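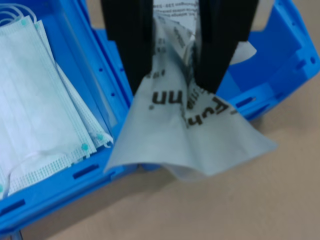 My son's under-12 team finished level on points with Raklow at the top of our group, and now the whole parents' group chat has law degrees. Both sides have 21 points. We beat them 3-1 in October, they beat us 2-0 at their place, and their overall goal difference is better than ours by a mile because they put nine past a team that turned up short. The league rules say ties go to "results between the clubs concerned" and then stop, as if the writer had been called to dinner. I run the kit, so people assume I know things. My knowledge is socks in one blue plastic crate, shirts in another, and thin whitish plastic bags for whatever comes off the field muddy. Does anybody know how this tiebreaker is meant to work? The playoff place depends on it, and kickoff times get posted at 5.

Freya Tapley

Head to head, so it goes to whoever won the game between you. Easy.

Edivaldo Cordeiro

Freya, they played twice and won one each. It's in the post.

When the rule says "results between the clubs," most leagues read it as a mini table made up of only those games. First you compare points from them, which gets you three apiece. Then you compare goals from the same games. You scored three and let in three. So did they, sadly for everyone.

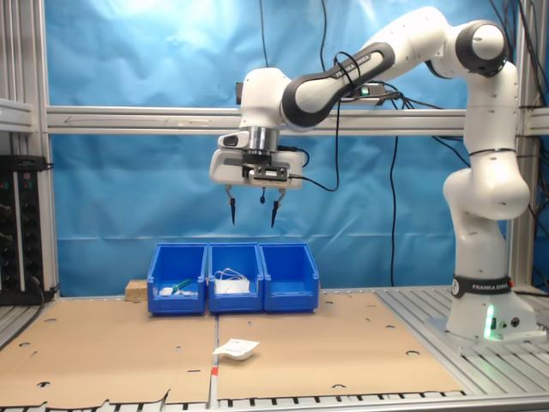 Catarina Leitão wants to know how that can be right when one side won by two and the other side also won by two, and whether away goals come into it. They would have helped once. Raklow scored one at your field and you scored none at theirs, so under the old away goals rule they go through. Plenty of youth leagues have dropped it, though, and if your rule book doesn't mention it I wouldn't bring it up in front of Raklow.

After that it's normally goal difference across the whole season, and you know how that ends. Some leagues go for a one-game decider on a neutral field. Ask the league secretary, in writing, which step comes next, and do it before 5.

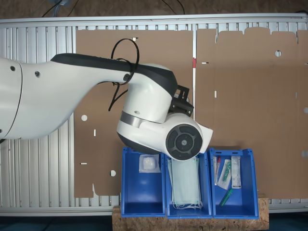

Robot arm over three blue bins

Bimla Pandey

We had this with Misatach two seasons back. Level on everything, and the league settled it with a coin toss in a parking lot. Our coach called tails. I still don't talk about it. Ask about the decider game.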